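Project Report: Teaching a Robot Arm to Wipe a Desk

Marcelle Vasseur and Lovely Manalo

1. Aim

We wanted the arm in the shared workshop to wipe a dirty desk with a cloth, using movements it had learned from us. The project was called Zanico. Wiping looks easy, but the hand has to keep pressing while the arm moves, and the cloth changes shape all the time.

2. Set-up

The desk is white with rounded corners and stands against a wall. We used one arm with a black jointed hand and a blue cloth. The hand presses the cloth down with its fingers and the arm does the rest.

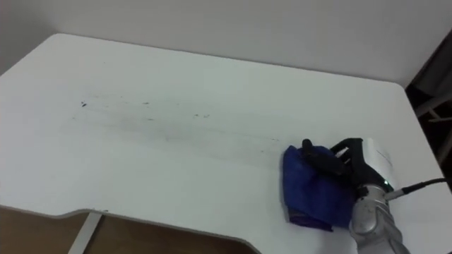 Lovely wrote the control program and Marcelle did the recordings. We collected 400 wiping runs over one term, mostly on Thursday evenings when the workshop was quiet. After removing the ones where the cloth had slipped out of the fingers, we trained on what was left.

3. Pressure

Our first program held the hand at a fixed height. This was a mistake – a bunched cloth is thicker in some places than others, so the pressure went up and down along the stroke.

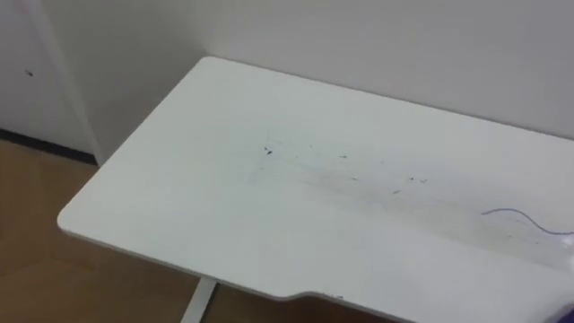
We changed the program so that the height was corrected during each stroke. Marcelle also slowed the arm down at the start, which made the cloth less likely to roll up.

4. Marks on the desk

Grey smears and small dark specks were the two kinds of dirt we cared about. They need different handling. A smear can be wiped with long strokes, while a speck needs short ones over the same spot.
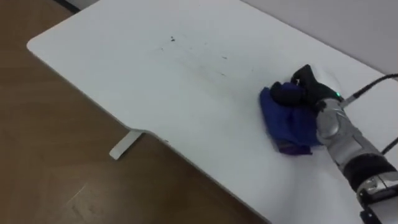 Our program treats both in the same way, and we ran out of time to separate them. Lovely started a version that looks for dark spots first, but it also picked up scratches.

5. Remaining work

The stroke planner should be able to go back to a place it has already passed.
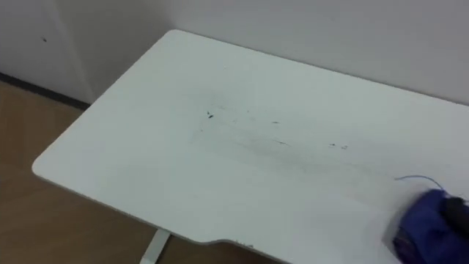

6. Files

The code and settings are in the workshop's shared folder under Zanico. The last working version is build 519.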